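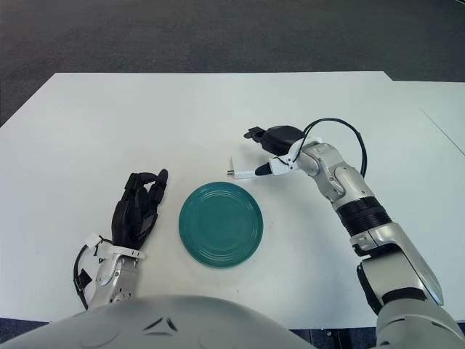 Tables that won't sit level
Forum: Halls, Clubs & Shared Rooms

plinth_and_co
We've got two white Levgate tables pushed together for the monthly supper in Tevthorpe and they refuse to agree on a height. One sits very slightly above the other and there's a seam you can feel with your thumb. I put a plate in the middle (one of the green ringed ones Esko Hyvönen gave us when he moved) and had visions of somebody sliding it across for seconds and the gravy carrying on without it. Carpet underneath, dark grey, fitted by an optimist. Do I pack the legs, swap the tables round, or learn to live with it? Supper is Wednesday.

marrowfat
Swap them round first. Costs nothing. Half the time it's the floor.

Dunnock28
Beer mat under the low leg. Next question.

plinth_and_co
Which low leg, though? I did one and then it rocked.

Dunnock28
The other one.

oldgreyteapot
Please don't use beer mats on carpet, they squash by pudding and you're back where you started. Cletach do screw-in feet with a bit of travel on them, 4 to a pack. Check your legs will take a screw foot before you order, I didn't.

marrowfat
I'd still swap them round before anyone goes shopping.

plinth_and_co
Swapped. Same step, other side. I also can't get them to meet properly at the far corner. 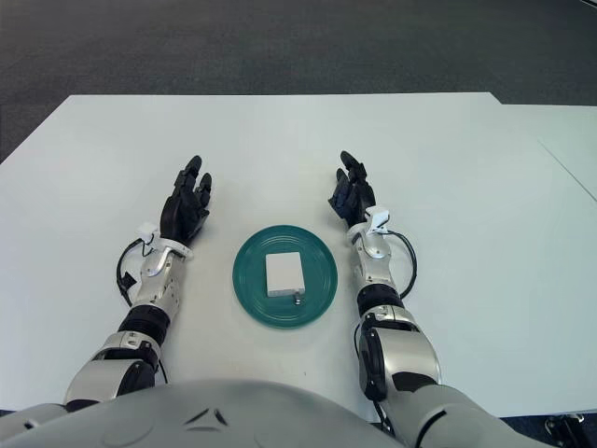 The join, with a strip of carpet showing at the top corner.

Dunnock28
You're losing sleep over that? Our lot eat off a door.

oldgreyteapot
It's a small step but a wine glass will find it. Are the tops the same depth? Run a tape over them. If one's even slightly shallower you'll never line up both edges, so pick the edge people sit at and let the back do what it likes.

plinth_and_co
Tape says there's 4 mm in it. Sold to us as a matching pair, naturally.

marrowfat
Ah. So not the floor.

kettle_on_again
Tablecloth. One long one, right across. We've had 300 suppers over a worse join than yours and the only complaint was about the soup.

oldgreyteapot
A cloth hides the step, which is worse. At least now people can see it coming.

kettle_on_again
Then don't seat anyone at it. Put the bread there.

Is the plate a Savolainen, by the way? My sister had some with rings like that and the peas used to settle in the grooves.

plinth_and_co
No idea, Esko only said "these are the good ones" and drove off. Going with the bread. Feet ordered, will report back if they fit.

Dunnock28
Beer mat.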